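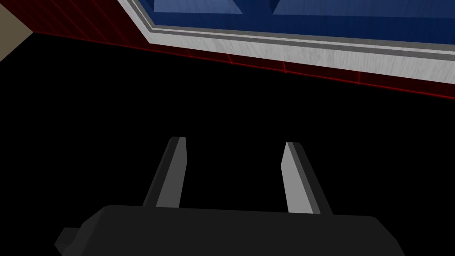

Section 8. Rules for Simulated Gripper Runs

This section covers the checks you make in Tanoli before a simulated run can be accepted under the Plusstead house rules. It applies to all parallel-jaw grippers. Suction tools have their own section.

8.1 Before you start

1. Open the project in Tanoli and load the scene file. Do not edit a scene that has already been signed off. Save a copy under a new number instead.
2. Check that the scene number matches the run sheet. The training scene that ships with this guide is 1065.
3. Set the gripper to fully open and hold it there until the scene has finished loading.
4. Set the wrist view as the main view. Both fingers must show, from the housing to the tips.
5. Set the closing speed limit to 40 mm per second.

Note: The speed limit goes back to its default each time you load a scene. Enter it again.

Caution: Never copy speed or force limits from a simulated scene to a real arm. Real limits come from the risk assessment for that cell.

8.2 Approach and grasp

1. Move to the approach point with the fingers open.
2. Stop short of the part and compare the wrist view with the run sheet. Where two parts hang side by side, confirm which one is the target before you go on.
3. Check the clearance on the outside of each finger as well as between them. A finger that touches a neighboring part counts as a contact fault, even if the part does not move.
4. Close on the target. If the log shows contact on one finger only, open, back off and start again from step 1.
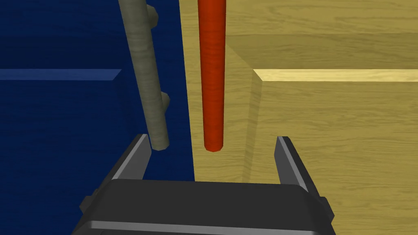
Can I turn off collision checking to get into a tight space?

Leave it on for every run that will be logged. You may turn it off while you are placing parts in a new scene, but the scene must be saved with checking on. Himis, the log reader, marks any run made without it as void.

8.3 Stopping and resetting

1. Press Hold. Wait for the joint speeds to read zero.
2. Open the gripper and move straight back along the approach line.
3. Write the reason for the stop in the log. "Error" is not a reason. Give the fault number if there is one — 246 is a contact fault — and say which finger was involved.
4. Reset the scene from the file. Do not drag parts back into place by hand.

Caution: Hold stops the simulation only. If a real controller is linked to your workstation, use the emergency stop on the cell.

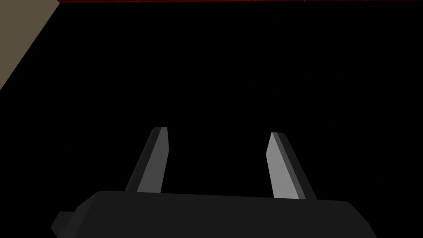

5. Repeat the checks in 8.1 before the next run, including the speed limit.

8.4 Sign-off

The person who ran the scene may not sign it off. Send the log and the run sheet to Zdislava Jelínek at the Tamine office. Réjean Girard signs when she is away. Keep both files in the project folder until the January review.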